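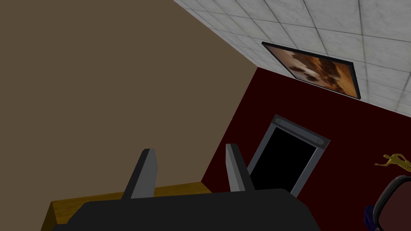 Zulema Mansilla wants a rule for doorways, and she'd like it written down before anybody argues about arms or speed. I'd called to ask about the new household practice notes she's drafting at Curham, and we got stuck on doors for most of the hour (my fault, I love this stuff!). "A robot should stop before any opening it can't see into," she told me. Her favorite test is a simulated room with a dark red wall and a gray-framed doorway that's completely black inside, gripper open, nothing held. Does it go through? Under her draft it waits, up to 2 seconds, and looks again.

I asked if that wouldn't drive people crazy at home. She laughed. "Maybe! But try explaining a bumped toddler."
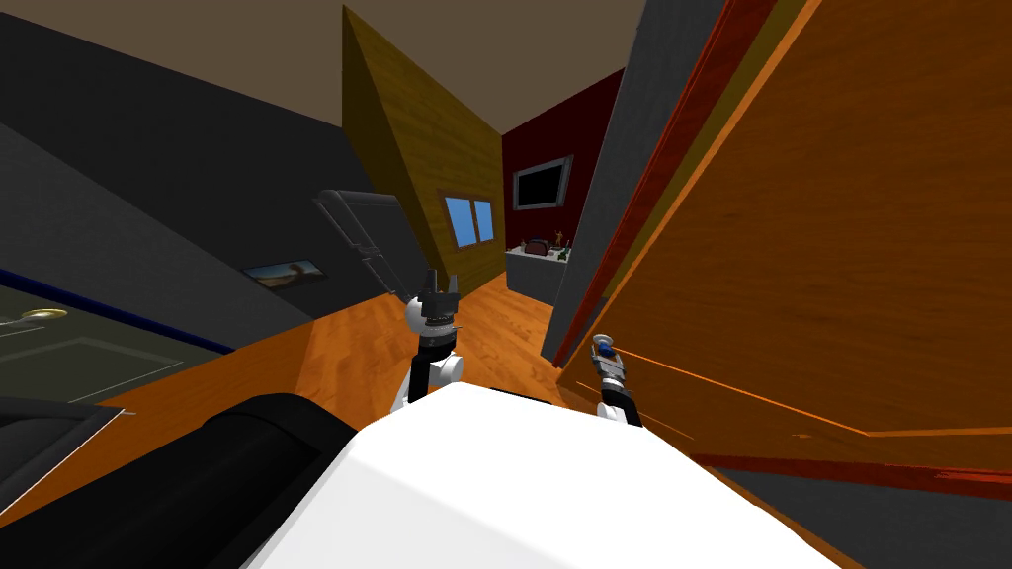 The other thing she's firm about is reach. Fold the arms in before you travel, every time, even for a short hop across the kitchen. Cletus Szabo, who runs the test rooms at Darnden, fought her on that one for weeks. "It's slow," he said when I got him on the phone. "I still think it's slow. But I signed it." His team now runs 80 simulated rooms against each draft, and he sends her the failures with no comments attached, just the room number.

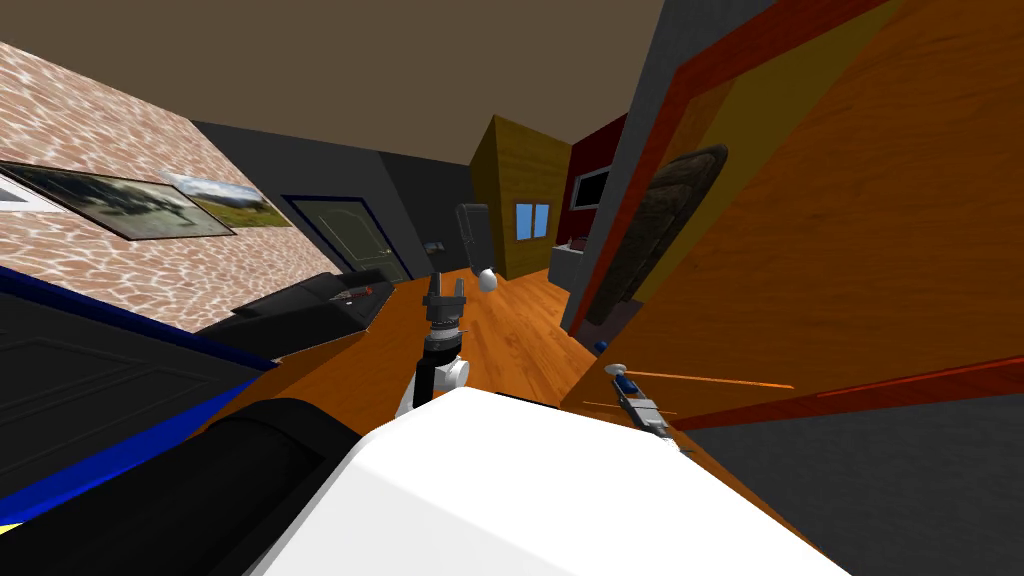 Issue 40, page 2

So what about doors that are already open? That's where the draft gets fuzzy, and Mansilla knows it. "We say 'keep clear of the swing,' and then everybody asks me how clear." She wants a distance in there by November. Szabo wants it to depend on the door. I asked who'd win and she said to call her back in November.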